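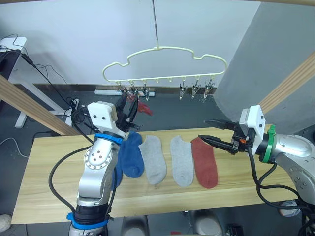
Daryna Boiko: We have had the Ploltov in the stairwell flat since the winter before last and it has seen us through every outage on our side of the river. The router, two lamps and my mother's nebulizer all run off it. My one grumble is the beep when it switches over, which wakes the dog, so thank you for the mute switch on the new one. Can the old one be fitted with it?

Equipment > Backup power > Ploltov battery box

Ploltov battery box, second version

May – by the Kendonham bench

38 shares | 2 comments

Yes, Daryna, it can! The mute switch goes in the blank hole beside the charge light, which we left there on the first version with no clear plan for it. Details are under Parts and retrofits.

For everyone else: the Ploltov is a battery box for homes, clinics and small offices in places where the power goes off often and without much notice. We designed it at Tronthorpe after the first season of strikes on the Ukrainian grid, when friends over there were making do with car batteries, cheap inverters and a lot of electrical tape. Some of those setups were brilliant. Some were frightening. We wanted a box that a person could carry up the stairs when the elevator was dead, put down in the hallway and forget about until the lights went.

The second version has been on our bench since the fall and we are very pleased with it. It's quieter, it takes a rougher charge, and the lid finally closes the way a lid should.

What it does

You plug the Ploltov into the wall and plug your things into the Ploltov. When the mains is on, the box passes the power through and tops itself up. When the mains drops, it switches to battery fast enough that a router stays connected and a desktop computer doesn't restart. When the mains comes back, it waits a moment to see whether the supply is going to behave, then switches back.

That short wait matters a great deal. Anyone who has lived with rolling outages knows how the power likes to return, flicker, vanish again and come back with a thump. Compressors hate it and so do cheap chargers. The first version waited a fixed time. The second one watches the voltage and takes as long as it needs, and on a bad line this can be a good few minutes. If you see the amber light on and the street lights on as well, it's thinking. Let it think.

What it will run

Routers and fibre boxes, phones, laptops, LED lamps, a radio, a nebulizer or a CPAP machine with the heated humidifier turned off, a gas boiler's pump and control board, a small aquarium. It's a long list and people keep adding to it. A reader in Kharkiv region runs an incubator of quail eggs, and we had a very happy note when they hatched.

The boiler deserves a mention of its own. A lot of apartments and houses still have gas when the electricity is out, but the boiler won't fire without its pump and electronics. The load is small and the box handles it easily. Many boilers are fussy about which wire is live and which is neutral, though, and some want a proper neutral-to-earth bond before they'll light. The Ploltov has a bonding link inside the terminal cover for this. Have an electrician set it. It takes them hardly any time and they'll know what the house has.

What it won't run

Kettles, electric heaters, hair dryers, hot plates, irons. Anything whose job is to make heat will flatten the box or trip it. We get asked about kettles more than anything else, and we do understand, a cup of tea in a dark kitchen is a wonderful thing. Fill a good vacuum flask while the power's on.

Fridges are a maybe. Newer ones with inverter compressors usually start without complaint. Older ones pull hard at the moment the motor kicks in, and the box may refuse. A full freezer with the lid kept shut does surprisingly well on its own, so we'd save the battery for the lights.

The battery

The cells are lithium iron phosphate. They're heavier than the kind in a phone and worth every gram in our view, being calmer when abused and happy to be cycled day after day. The pack lifts out by a strap once the lid is off and the connector is released. Many people own a second pack and swap them, charging the spare at work or at one of the public warming points.

One thing to know about cold. These cells will give power below freezing but must not be charged there, or they're damaged for good. The first version simply stopped charging and left you to guess why. The new one has a small heating pad under the pack and uses mains power to bring the cells up before it starts to charge. On an unheated balcony this can take a while. Indoors you'll never notice it.

Charging

Mains, a car socket or a solar panel. All three inputs can stay connected and the box picks whichever is strongest. It also gets along with generators now, and this is where most of the bench time went. Small generators put out an untidy sort of electricity, the frequency wandering up and down with the load, and a lot of chargers take one look at it and give up. We borrowed every worn-out generator we could find around Kendonham, ran them on old fuel, ran them half choked, and kept adjusting until the box would charge from all of them. It was noisy work and the neighbours have been extremely decent.

There's a dial for the charging rate. Turn it down if you're sharing a generator with the rest of the building, turn it up when the schedule gives you a short window of mains and you want to make the most of it. We argued over whether this should be a dial or a menu. The dial won – you can find it in the dark with gloves on.

The box itself

Folded steel, powder coated in dark grey, with rubber feet and a handle at each end. The sockets are on the short side under a rain lip. The rain lip doesn't make it waterproof, and please don't keep it outdoors, but it can be carried across a wet courtyard without worry.

You can have it with Type F sockets, Canadian sockets or Type G. The USB ports are the same on all of them and sit on their own little board, held by two screws. USB ports wear out. When yours do, the board comes away and a new one goes in, and there's no need to send us the whole box.

The fan is larger than before and turns more slowly. At light loads it doesn't turn at all. Under full load it sounds like somebody breathing through their nose in the next room, which is the best way any of us has found to describe it.

The lights are green for mains, amber for waiting and red for battery. There's a bar for charge remaining, and a button that dims the lot for sleeping. No app, no account, no wireless of any sort. We were asked for an app and thought it over seriously. It seemed like one more thing to go wrong on a night when plenty had gone wrong already.

In the carton

The box and its pack, a mains lead, a car lead, a solar lead with bare ends, a spare fuse, the bonding link with its card for the electrician, and the manual in English, French and Ukrainian. The Ukrainian text was redone from scratch for this version after several kind people pointed out that the old one told them to "feed the box from the mountain." We still don't know how that got through.

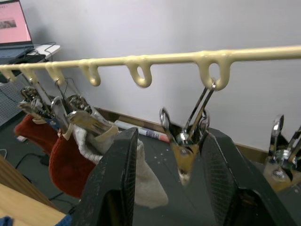 Parts and retrofits

Everything in the box can be bought separately and the part numbers are printed on the parts. The drawings are free to anyone who asks. Repair shops in Lviv and Dnipro have been making their own lids and brackets from them, and some of the brackets are nicer than ours.

For first-version owners:

Mute switch. Fits the blank hole beside the charge light. Unplug everything, lift out the pack, push the switch through from the front and clip its lead to the pins marked S. Allow 20 minutes, most of it spent on the lid.

Line-watching board. This brings the smarter switch-back to the older box. It needs a little soldering, so take it to a shop if you aren't comfortable with an iron.

Heating pad. Sorry, no. There isn't the room under the old pack and we tried hard to find it.

Generator charging. Comes with the line-watching board.

Looking after it

Use it. Batteries of this type are better off working than sitting full on a shelf all summer. If you do need to put it away, leave it at about half charge somewhere dry and give it a look every couple of months. Brush the dust off the fan grille. Keep the vents clear of coats and curtains, especially in a hallway, where coats have a way of drifting down over things.

If the box has been near a blast or a fire, or has been dropped down stairs, please don't charge it until someone has opened it up and checked the pack for dents. Write to us with photos if there's no shop near you and we'll tell you what to look for.

Sending one to Ukraine

Lithium packs can't go by ordinary parcel post, so don't try it. A few freight forwarders take them with the right paperwork, and we include the transport test summary and the safety data sheet with any box when you tell us where it's headed. Ask for Type F sockets. Put a phone number for the recipient on two sides of the carton, in Cyrillic as well as Latin letters, as cartons get stacked and labels get rubbed off.

Stock is at Kendonham. Old-version packs fit the new box, and the other way round.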